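Home Current Issue Archive For Authors Contact

3.2 Setting and procedure

Ballots in the Kudo housing cooperative were cast on paper until December of the year before the study. The change to a touchscreen poll placed in a shared lounge gave us 2,579 votes across eight buildings, against 591 under the older method. Following Tanabe and Yagi, we treat each building as one unit and compare turnout within units only. Repeat votes were removed before analysis – a step that Quezada leaves out.
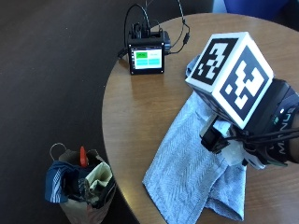
Vol. 8, No. 4

Figure 2. Small touchscreen unit on a round wooden table.

Screen layout was held constant across buildings, as was the wording of the question. Residents could vote at any hour. Turnout rose in all units, although the gain was smallest where the lounge was far from the main entrance. Kincaid reports a similar effect of distance for paper boxes, with a drop of around 4 percent per floor. Our data do not separate distance from foot traffic – the two are closely tied in these buildings – and the estimates in Section 4 should be read with that limit in mind.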